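How the sounds in a film are made

When you watch a film, you hear footsteps, doors, rain and the rustle of coats. You might think a microphone picked all of that up while the actors were working. Some of it was picked up that way, but a lot of it was added months later by people called Foley artists.

Why not record it all at once?

On a film set, the microphones are pointed at the actors' mouths. The people recording want the words to be clear. Small sounds, such as a cup being put down, often come out too quiet or get lost under other noises. There may be a generator running or a plane going over.

Films are also shown in other languages. When the voices are taken out and new ones are put in, the footsteps recorded with the old voices go too. A separate set of sounds means the film can still have its footsteps in any language.

What does a Foley artist do?

Foley artists work in a quiet room with a big screen. They watch a piece of the film, then do the same movements as the actor, at the same moment, next to a microphone. If the actor walks up a path, they walk on a tray of gravel. They may need to try it many times before the steps match.
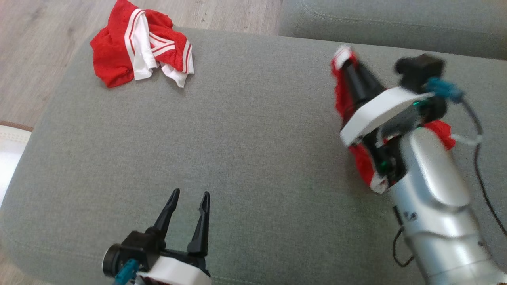 Most Foley work falls into three groups. Footsteps are called "feet". Sounds made by clothes are called "moves", and the artist makes them by rubbing or shaking pieces of cloth. Everything else, from keys to swords, is called "props".

The thing making the sound is often different from the thing on the screen. Snapping a stick of celery can sound like a bone breaking. Cornflour squeezed in a leather pouch sounds like feet in snow. Two halves of a coconut shell make good horse's hooves - this trick is older than films and comes from the theatre.

How many sounds are there?

Genivaldo Furtado worked on an adventure film called The Road to Lesgate. He kept a list of every sound he made for it. There were 2,497, and 1,638 of them were footsteps. One chase across a roof lasts 60 seconds and took him 2 days, because four people are running and each one wears different shoes.

Try it yourself

You will need something that records sound, a short bit of a film you like and a quiet room.

Turn the film's sound off and watch it through. Write down each sound you think you should hear. Look around the house for things that might make those sounds, and ask before you use anything that could break. Then play the film again and record yourself making the sounds in time with it.

Start with someone walking. Running is harder - the feet move quickly and it is easy to fall behind.

Words to know

Foley: making everyday sounds for a film after it has been shot. It is named after Jack Foley, who did this work in Hollywood.

Dubbing: putting new voices on a film, often in another language.

Prop: an object used to make a sound, or one that an actor holds.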